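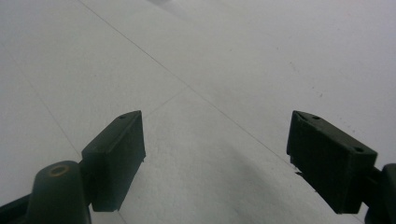

Pale tiles, waiting for something to be put down on them.

Rahel Marti has been sorting small things since January, and she'll happily tell you about it for as long as the coffee holds out. Her Delldale collection runs to 189 blocks, and each one (bless her) gets a proper place. The clear box with the divider is her favorite, set out on a white board where a bright green block shows up beautifully.
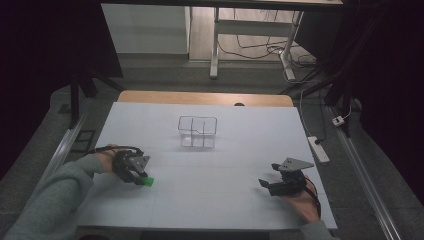

A place for the small stuff

"I like seeing through the sides," she says, and I went home wanting a box just like it.

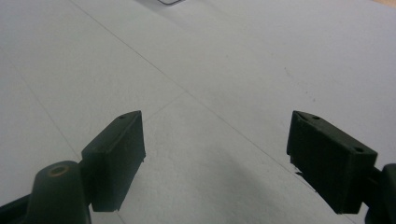 Plenty of clear, pale surface to work on.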